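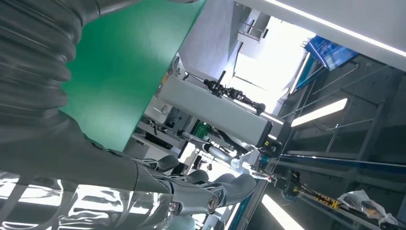
Can a school club run the Vitside hand kit without its own workshop? Most clubs manage with a classroom bench, a lockable cupboard and a mains socket near the window.

Home Kits Spares Clubs Basket

Vitside Three-Finger Hand, club edition

Sold to schools, colleges and after-school clubs for students aged 14 and up. The kit comes as parts and goes together over one term of weekly meetings. Students fit the finger joints first, then the wrist, then the wiring. The control board takes programs written in Python or in blocks.

In the box: hand parts, wrist mount, control board, power supply, tool roll, printed build book. Laptop not included.

Price: £498 per kit. Spare finger set £62. Clubs that enter the Sturdale Cup get the spare set free with their first order.

The hand meets the Sturdale Cup rules for the sorting and stacking rounds. Entries close in March. Teams using the Costello arm will need the Dusden adaptor plate, sold separately.

Please check each joint screw after the first 100 cycles and again at 1000. Loose screws are the usual cause of a finger that sticks.

Delivery is to school addresses only. Orders on a school purchase order are welcome.

Page updated 08/08/2023

14 shares 3 comments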